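Plarndale Kitchen Measures

A small table of household volume-to-weight conversions for dry goods, with the notes needed to use it.

Last updated July 26, 2023
Maintained by Kiều Thân

What is in this repository

measures.csv is the main table. One row per ingredient per measure.
sources.txt lists which household each weighing came from and which cup was used.
convert.py is a short script that reads the table and prints grams for a given volume.
changes.txt is the log of corrections.

The table covers 134 ingredients. Most are flours, rices, dried beans, sugars and starches. There are a few spices, but only ones that people measure by the spoonful and buy in bulk. Liquids are left out. If you need milk or oil, any standard chart will do.

Background

I started the table when I was typing up my aunt's recipes. She measures with a rice cooker cup, a soup spoon and a condensed milk can, and none of those match a US cup. I had been converting by hand and getting different answers on different days. After a while it was easier to weigh everything once and write it down.

Neighbors in Plarndale asked for copies, then sent weighings of their own. The file now has entries from 18 households.

Columns

ingredient: common English name, lower case, singular.
other_name: any other name the contributor used. May be blank. Diacritics are kept, so open the file as UTF-8.
measure: one of the codes listed in the next section.
pack: s for spooned and leveled, d for dipped and leveled, t for tapped down.
grams: mean of the weighings, to the nearest gram. Teaspoon rows have one decimal.
spread: highest weighing minus lowest, in grams.
n: number of weighings behind the row.
household: code that matches sources.txt.
note: free text. Often blank.

Measure codes

uscup is a US cup, leveled.
rccup is the small cup that ships with a rice cooker. These are supposed to be 180 ml, but contributors' cups vary a little, so check sources.txt if it matters.
tbsp and tsp are US spoons.
can is an empty condensed milk can, filled to the rim. Only four households used this one.

There used to be a fifth spoon code for soup spoons. I took it out because no two soup spoons agreed and the numbers were no use to anyone but the owner.

How the weighings were done

Contributors were asked to use a digital kitchen scale that reads to one gram or better, to check it against something of known weight, and to weigh each ingredient at least 4 times, emptying and refilling the measure each time. Rows with fewer weighings are kept if the spread is small, and the n column shows it.

My own weighings were made on a Daro scale. It drifts if it sits on for more than a few minutes, so I turned it off and on between ingredients. The two households that reported the same problem did likewise.
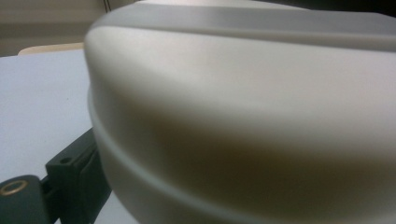

Flour is the hardest thing to get right. Dipping the cup into the bag packs it, and the same flour can come out 30 grams heavier per cup than when it is spooned in. For that reason every flour has separate rows for s and d. If a recipe does not say which it means, I use s for cakes and d for bread, but that is only a habit of mine.

Brown sugar is always entered as t. Powdered sugar is entered unsifted.

Glutinous rice flour and tapioca starch have a high spread even with careful leveling. The starch squeaks and bridges in the cup and leaves gaps. Tap the cup once on the counter before leveling. Rows done that way are marked "one tap" in the note column and still coded s.

Using the script

You need Python 3. There is nothing else to install.

python convert.py "mung bean, split" 2 rccup

The script prints grams, the pack method it used, and the spread. If there is more than one pack method for an ingredient it uses s unless you add d or t at the end. Names must match the ingredient column. It does not look in other_name yet.

Fractions can be typed as 1/2 or 0.5. Mixed numbers such as 1 1/2 need quotes around them.

Known problems

Household 7 moved in the middle of sending rows and changed scales. Rows sent afterward are marked 7b. I have not found a difference between the two sets, but they are kept apart.

Cornmeal is one row in the table and should be at least two. Fine and coarse do not weigh the same. The current row is medium grind.

Dried shrimp was entered by three people with three very different sizes of shrimp. Treat that row as a rough guide.

Givari brand rice flour was entered under its brand name in early copies of the file. It is now listed under rice flour, white, with the brand in the note. If you have a script that looks for the old name it will stop finding it.

Humidity is not recorded. Several contributors live near the river and keep flour in open bins, and that probably adds a little weight in summer. I have not tried to correct for it.

Some of the cocoa rows were entered in ounces and converted. They are a gram or so less certain than the rest.

Contributing

Send new rows as plain text or CSV. Please include the measure, the pack method, every single weighing (the mean alone is hard to check), and what kind of cup you used. If the cup has a volume printed on it, write that down too.

Corrections to existing rows are welcome. I will not replace a row with one new weighing, but I will add it in and work out the mean again.

Please do not send numbers copied from package labels or from other charts. Label weights are set by the maker's own method and they do not mix well with these.

The Vietnamese names were checked by Hầu Grocery, who also let me weigh from their bulk bins on slow mornings. Any spelling mistakes left in other_name are mine.

Planned

A second table for chopped vegetables is half done and will go in its own file. It needs a column for cut size. I hope to have it up in October.

Looking up by other_name in convert.py.

Splitting the cornmeal row.

License

The table and the notes may be copied, changed and shared for any purpose. A mention of the source is appreciated but not required. The script is under the same terms. No promise is made that the numbers are right for your flour, your cup or your scale.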